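Writing the House Rules for Robots That Handle Clothes

Folding a T-shirt is a chore most people finish in seconds. For a robot arm it is still hard work, and until recently there was no common rule for how that work should be done.

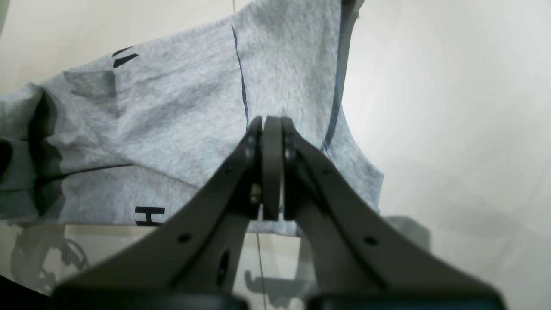
By Dana Gollell
Jul 14, 2018

The Hametti guide, a 10-page set of shop rules for soft goods handling, went into use in December at the Skilthorpe laundry plant. It covers grip force, clear space, lighting and what a person may do while an arm is powered.

The grip section is the longest. Before any trial, the operator writes down the type of cloth, the finger pads fitted and the force limit. If one of them changes, the trial gets a new number. Skilthorpe has logged 822 trials under this rule.
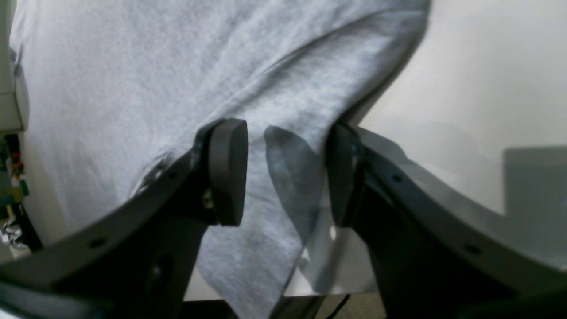

Gray cloth gathered between two round finger pads.

Older machine safety rules were written with rigid parts in mind. A metal bracket has the same shape every time it is picked up. A shirt does not, and the guide asks that each garment be dropped onto the table fresh, with no smoothing by hand, so that results from one site can be compared with those from another.
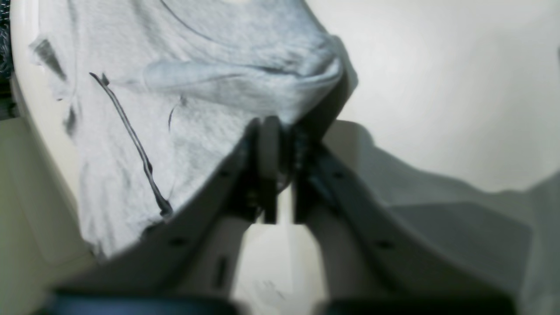 Lighting gets two pages. Sites must note where the lamps are and leave them there for a full set of trials. Camera software can mistake a shadow for an edge of cloth, and an arm close to the table makes plenty of shadow. A large gray one lies over the tabletop beside this crumpled garment, with a darker patch inside it. The guide says such conditions should be kept in the record and marked, never thrown out.

Shaikh, a smaller shop that adopted the guide this spring, asked for one change. It wanted operators to be able to free a snagged garment without a full shutdown. The answer was no. Hands stay out of the work area until power is off, and 3 missed shutdowns in a month mean retraining.

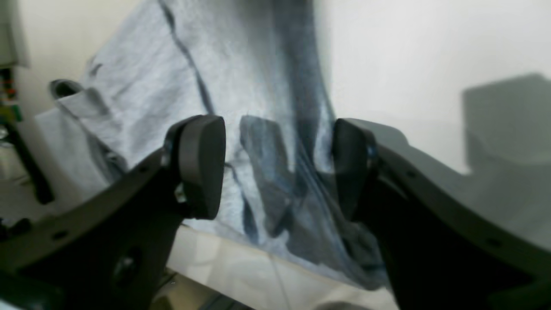
Release rules come last. An arm must open fully and pause for 2 seconds before it moves away, so cloth is not dragged along. Open means a gap that can be checked by eye, like the one between these black pads, with the folds of the garment hanging in it. Partly open fingers count as closed.

A revised edition is due in December. It will add towels and bed sheets.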